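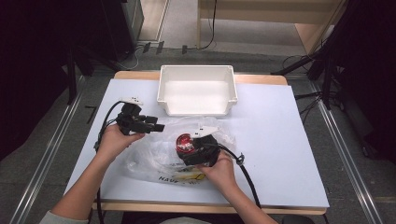
Both hand units over the bag, cables out to either side.

Comparing pads for hand-held grippers on thin plastic bags
Asked 26 February 2018

Flat black pads against the Povamix ribbed set, 100 grabs each. Which result should I trust?

Elias Zoubi
Log the jaw gap at contact — a pass count alone says little.

Derkulness
ribbed. used them for years

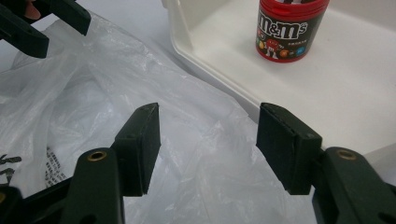 Does the controller need a restart after a pad swap?
Only the zero point has to be set again, with the jaws closed.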